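Part 4: Cleaning out the drain filter

I put this off for ages on my first machine, and then one evening the drum stopped emptying with a full load of towels inside. So please, do it every 40 washes or so you remember it by a habit (mine is tied to changing the vacuum bag).

What you need: a shallow tray, two old towels, a toothbrush, and a coin for the hatch. My friend Océane uses a butter knife and has the scratches to prove it!

1. Switch the washer off at the wall and close the water tap. If you just ran a hot cycle, wait 90 minutes before going any further.

2. Take out any laundry and shut the door.

3. Find the service hatch. On a front loader like mine it's the round white cover low down on the right side of the front, with a little recessed tab on its left.

4. Clear some room to work. Your laundry basket has probably ended up right under the door, where mine lives, so slide it out of the way before there's water on the floor.

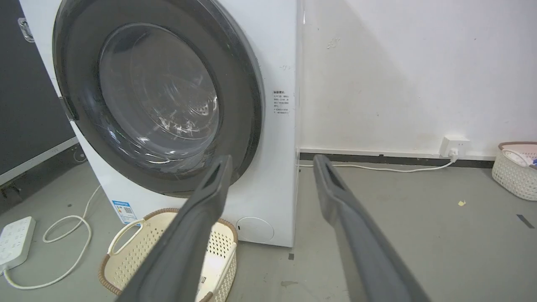 5. Fold one towel and push it up against the bottom of the machine, then set the tray on top. Work the coin into the tab and ease the cover off – gently, it's only plastic.

6. Turn the filter to the left, a quarter turn at a time. Let the water run into the tray, tighten up again, empty the tray, and repeat until it slows to a drip. This takes longer than you'd think.

CAUTION: Don't pull the filter all the way out while water is still running. You can't get it back in fast enough, believe me.

7. Now pull it free and brush it under the faucet. Feel around inside the hole for coins, hairpins and that gray felt that used to be a tissue.

8. Screw the filter back in until it stops, snap the cover on, and open the tap.

9. Run a short rinse with the drum empty and check underneath for drips.

Note: if the filter won't budge, leave it alone and go to Part 6, where I cover draining through the hose.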